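4. Charge limits and reported battery life

4.1 Setting and machines

The laptops in the Ultdale loan pool are all of the same Vilitz model and were bought in a single order. Each has a sealed battery that cannot be swapped by the user. When the order was placed, the maker's sheet gave a battery life that none of the borrowers we spoke to had ever reached, and the loan desk had stopped quoting it. We did not try to reproduce the maker's test. Our interest was in how long a machine lasts for a person doing ordinary work away from a socket, and in whether that changes when the battery is never filled completely.

We used 179 laptops. Half the pool, give or take the odd machine, had its charge limit set to 90 per cent through the firmware menu. The other machines were left to charge fully. Borrowers were told that a limit might be in place but were not told which group their machine belonged to, although the battery icon would have given this away to anyone who looked at it while plugged in. We return to this in 4.3.

Readings were taken with Nesa, a small logging program that writes the charge level, the screen brightness and the state of the wireless card to a text file whenever one of them changes. It adds very little load of its own. Logs were collected when a machine came back to the desk and the file was then cleared. A log was dropped if the clock had been reset during the loan, or if the machine had been plugged in for the whole period.
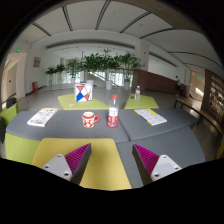
One borrower wrote on the return slip that the limit made no difference at all until the afternoon, and that by then she had given up watching the percentage and was going by how warm the underside felt. Comments of this sort were common. Few borrowers gave a time in hours, even though the slip asked for one, and several left the box empty and wrote a sentence in the margin.

4.2 What the logs show

On a single charge, the limited machines ran for less time than the others, as they must. The gap was smaller than the missing part of the charge would suggest. Most loans ended with the battery well above empty in both groups, so the top of the range was often the part that went unused. Borrowers tended to plug in when they saw a socket, whatever the icon said.

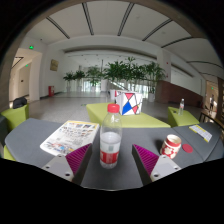
Figure 1. Water bottle and open printed pages on a grey tabletop.

Brightness mattered more than the charge limit. Machines kept at the highest setting drained faster in both groups, and the difference between a bright and a dim screen was larger than the difference between the groups. The state of the wireless card had a weaker effect, and we could not separate it from the kind of work being done. Video calls use the card, the camera and the screen together, and Nesa does not record which program is in front.

Wear is a slower matter. The battery's own estimate of its full capacity fell in both groups over the two years of the study. It fell less in the limited group. We treat this with some care, as the estimate is made by a chip inside the battery and is known to drift when the battery is never fully charged. In December we charged the limited machines to the top once and let them run flat, so that the chip could correct itself. The estimates moved after this, mostly downwards, but the order of the groups stayed the same.

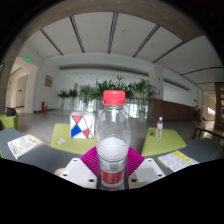 Figure 2. Clear bottle with a red screw cap, held near its base.

4.3 Problems with the comparison

Two points weaken these results. The first is that borrowers could find out their group, as noted above. A person who knows the battery stops short may carry a charger more often, and the logs would then show shorter spells away from the socket for a reason that has nothing to do with the battery itself. The second is that the return slips followed the wording of the Jankauskaitė questionnaire, which was written for phones. The item on "getting through the day" was read in different ways by people who had borrowed a laptop for a single class.

We also changed the power settings once, early on, when an update turned on a dimming feature that had been off. Logs from before the change were kept — the effect on them was small — but they are marked in the data file and can be left out.
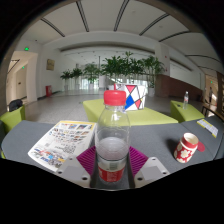
Gemma Fiore
Corresponding author

Requests for the cleared logs should name the charge group wanted. The return slips are held on paper at Ultdale and have been typed up without the borrowers' names. Margin comments are included as written, with spelling left alone. The script that drops logs with a reset clock is stored with the data, and it needs the same version of Nesa that was used to write the files.

Version of this section: 2026-07-30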